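Up at six and did the dishes before anything else. Coffee, toast, then the walk over with the bag on my bad shoulder. I had put off the Lirnutar papers all week and wanted them done before October.

I took the booth with the teal wall, the one with gray seats and the zigzag backs. There is more table there than at home. 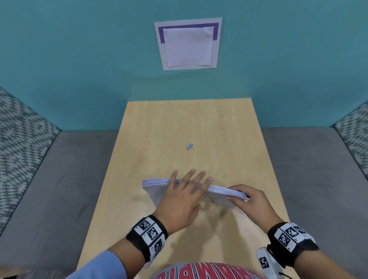
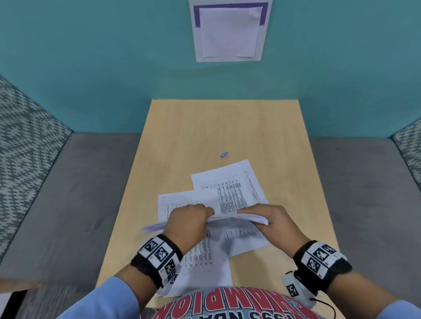
Flomton, 2019-09-15

The printed tables are the slow part. Every row has to match the Flolten list, and the type is small. I found 2 rows entered twice and 3 with no date at all, and marked them in pencil. The Fukuda sheets were fine. Stopped at page 14 of 40 when my eyes got tired.

I need to ask what goes on that board on the wall. The white sheet over it is wrinkled and hangs up there with the purple showing along the top and left. I would take it down or put up a new one.

Soup for supper, the last of the beans. Rang the dentist's office and got the machine. Need staples, a soft pencil and stamps. The back door still sticks, so I went around the front with the trash. Will start again at page 15 tomorrow if the shoulder lets me carry the bag.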